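Two Hands, One Bag

Skiltirent paid by the good episode, which meant somebody had to say what good was. In March that was Tsion Hadgu, and she didn't believe in the word.

"Again," said the man from Resstead. He had a tablet and clean shoes. "You hesitated over the basket."

"I was thinking."

"It'll learn the thinking, then. Try not to."

She flexed her fingers in the leader grips, the small dumb arms that the big arms copied. Move the left one an inch and the left one out there moved an inch, a hair late. After 242 episodes she had stopped noticing the lag, and that bothered her more than the lag ever had. Her mother had taught her to fold injera into a cloth by holding her wrists from behind. This was supposed to be the same thing. The brochure from Trirnow said so - "teaching by touch" - over a drawing of a smiling cloud.

She brought the left arm over the basket and the right one over the bag with the polka dots in it.

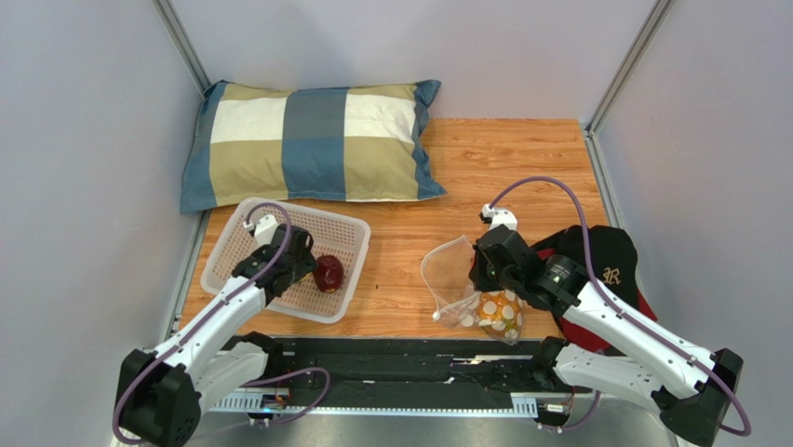
"What's it going to do in a kitchen," she said, "where the pillow isn't there?"

"Ignore the pillow."

"How does it know to ignore it?"

He looked at the tablet. "Variety. We get 486 of these, it generalizes."

She had heard that about 15 different things since she started, and most of them had been quietly dropped. The drawer had generalized to one drawer. The towel had generalized until they bought new towels. In the afternoon they would load her morning into Ban, which was what they called the policy, and Ban would reach out with her own small habit of dipping the wrist before a grab. People would clap for that. She did it because her shoulder hurt.

"Six more before lunch," he said. "Bag work."

Bags were the worst. A bag had no shape until you had hold of it, and then it had the wrong one. She switched her monitor to the wrist view, where everything came at you between two black fingers, and closed the grips slowly until she saw the plastic wrinkle. 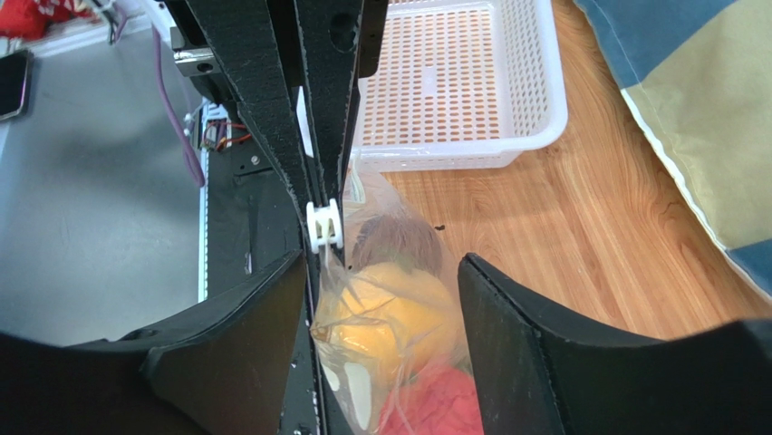

The bag, from the wrist.

"Nice," said the man from Resstead. "That's a keeper."

"I couldn't feel it."

"Sorry?"

"I can't feel whether I've got it. I'm guessing from the creases. So that's what you're teaching it - my guess."

He typed for a while. She held the grips still, and out on the table the arm held still with her.

"There's no field for that," he said. "I'll mark it good."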